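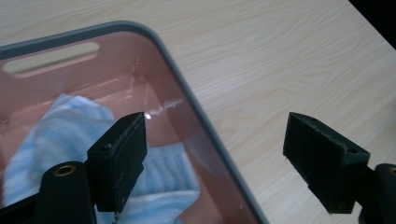

**Figure 2.** A cloth in a plastic basket, on a wooden table.

*Rollov and Lorura Household Goods Study, working paper, August 27, 2019*

### 4.2 Gift purchase and later use

In the second round we asked the buyers of serving boards and cheese tool sets whether the product was bought for their own kitchen or as a present. Of the 102 households which returned the form, 52 had bought the set as a present. This share is higher than we expected from the shop interviews in Rweyemamu, where the sellers spoke mostly of buyers who cook often.

The two groups read the product text in a different way. Own-use buyers gave attention to the size of the board, the kind of wood and the washing instructions. Gift buyers looked first at the shape and at the box, and many of them could not say afterwards how many tools were in the set. Price was named by both groups, but the gift buyers used it mainly as a limit which they had fixed before they entered the shop.

We must be careful with the results on later use. A person who gives a board away does not always know if it is used, and the answers in this part - collected by post in November - are therefore partly guesses. In the Uleck sample we could also reach the receivers, and their answers were less positive than those of the givers. Two receivers wrote that they keep the board on the wall and cut their cheese on a plate. The coding of such answers is treated in the next section.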